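Filed under: Course handouts / Home Interiors / Living spaces

HOME INTERIORS 2508
Handout 7: Seating groups, soft throws, window light

Read before the practical. Bring this sheet with you, I won't have spare copies. Covers the first half of the Bramwell unit, the storage half is on the next handout.

1. Where the seats go

Start with the window and the door. Seats come after. People do it the other way round, buy the sofa, then find out the door hits it.

Two sofas + one chair = the usual mid-size room. Options:
- sofas facing, chair closing the open end
- sofas in an L, chair opposite the corner
- both sofas along walls, chair floating (weakest for talking, fine for TV)

A chair with its back to the way in is ok if the back is low or curved. High square back reads like a wall. Check walking room behind it, you should get past without turning sideways. Draw the path on your plan in pencil, we will be erasing.

Matching sofas: safe, calm, can go heavy if they are dark. Break it with one piece in a different shape or a different gray. One is enough.

2. Throws

A throw does three jobs: color, texture, covering wear. Decide which job first. If it's color, go warm against cool. Rust, mustard, brick on charcoal all work. Cream on charcoal also works but shows everything.

Folding: thirds lengthwise for a neat look, loose over the top for a lived in look. Loose is harder than it sounds. Let one side hang longer than the other and leave it alone. Stop fussing with it.
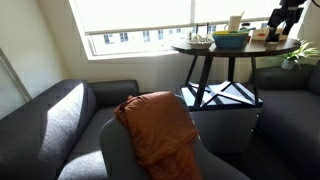

Quilted and shiny finishes slide. On smooth upholstery they will be on the floor by evening, so tuck the short end down behind the cushion. Woven fabric grips better. Washing: check label, cool wash, no dryer for anything with filling in it unless the label says so.

Project brief uses the Nondetti throw from the sample cupboard. Put it back folded.

3. Window light

Roller blinds: simple, cheap, good in a deep recess becuase they sit inside and don't eat the sill. White ones let the room stay bright when down. They glow in full sun, which some people hate if the TV is opposite.

Leave a gap at the bottom if you want some view and still want privacy from across the street. Try it sitting and standing, two different answers.

Direct sun fades fabric. Dark gray goes brownish over the years, usually on the arm nearest the glass first. Turn loose cushions every 3 months. Arms can't be turned so use the blind, or swap the sofas over if they match (one good reason to buy a pair).

Side table at the window: round top is kinder to hips than square. Open metal legs keep it light to look at and you can vacuum under. Not for plants that drip, on a wood top.

4. For the practical

Measure your own main room. Wall lengths, window width, sill height, door swing. Sketch at the scale used in the Gavance workbook, page 23. Mark where the sun lands at 9 am and again at 4 pm. Then one paragraph on what you would move and why. One paragraph, not a page.

Marks go on the plan mostly. Neatness counts a little, measurments count a lot.

Pronorlow Adult Learning | Contact the course office | All rights reserved | Back to top

We use cookies to remember your settings on this site. Accept / Manage choices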